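Polling place walkthrough, Kolau Hall, Grabowska precinct
Completed 6:40 a.m., before doors

1. Signs posted at entrance. Yes. The "vote here" arrow still points at the parking lot.

2. Accessible route clear. Marked yes by the county. I'd call it partial. The ramp door needs a hard pull, and the same comment was on the last report.

3. Voting booths set up, 9 required. All 9 standing. Two face the check-in line, so privacy depends on people looking the other way.

4. Tabulator seals intact. Seals match the log. The log was filled out in the same pen and the same handwriting from top to bottom, including the line for the second inspector.

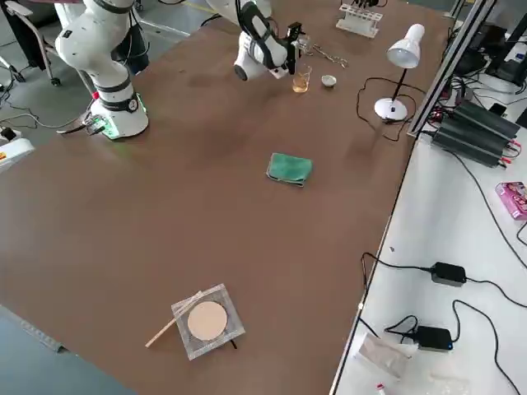
5. Zero tape printed and signed. Printed, yes. Signed by one party. I was told the other signature would come "later."

6. Electronic poll books working. 24 test lookups, 2 failures. Zekon, the vendor, says that is within limits. I asked whose limits and got a phone number.

7. Paper backup list on hand. Yes, but page 37 was missing. Replacement requested.

8. Campaign material outside the line. No. Lavier for Council signs were well inside it. Moved after I asked twice.

9. Ballot box shown empty. Yes, I looked myself.

Overall: passed by the county. I signed for items 3, 7 and 9 only. Recheck items 2 and 5 before noon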